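We are looking for two part-time sorters to join the recovery floor at Adance, our reuse and recycling depot in Holroyd. The positions are permanent, at 22.5 hours a week, with a start in June negotiable for anyone finishing a course.

## What we do

Adance takes in small household plastics that don't belong in the kerbside bin: straps, clips, lids, plant ties, curtain fittings and the odds and ends left over when a shop closes. Material is sorted by colour and type, checked for metal, weighed and sent on to Rukora for shredding. Anything still usable goes to our shop counter at the front.

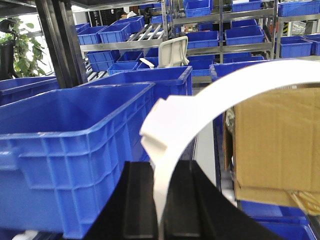
You don't need to know your plastics before you apply. We teach the common types over the first two weeks, and there is a reference board at every bench. What matters more is that you can keep your attention on small items for a few hours at a time and are willing to ask when a piece doesn't fit a category.

## The work

- Sort incoming material by hand and place it in the correct bin
- Pull out screws, springs, batteries and anything sharp
- Weigh full bins and enter the figures on the day sheet
- Wipe down benches and sweep at the end of each shift
- Help at the drop-off door when it is busy – usually just before closing

Most of the work is done standing. Stools are available, and the benches on the north side can be raised or lowered. Full bins are moved by trolley and you won't be asked to lift one on your own.

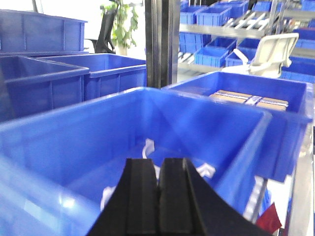

**Holroyd, 8 October 2024**

## Pay and hours

Shifts run from 7.30 am to 12 noon, five mornings a week. Pay is $490 a fortnight during the two-week training period, which is run at reduced hours, and moves to the full hourly rate in our agreement after that. Superannuation is paid from the first day. Gloves, glasses and a hi-vis vest are supplied; you will need your own closed shoes.
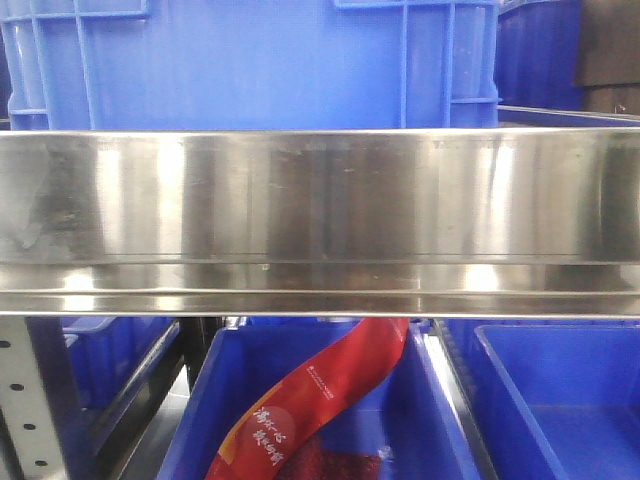
The depot is a short walk from the Timport bus interchange and has bike racks under cover. Parking in the yard is for trucks only, but there is unmetered parking in the side streets.

## How to apply

Send a short letter and the names of two referees, or drop them in at the shop counter. A resume is welcome but not required. Please tell us which mornings you could come in for a trial shift (paid), and whether you need any changes to the bench or the hours. Applications stay open until both positions are filled.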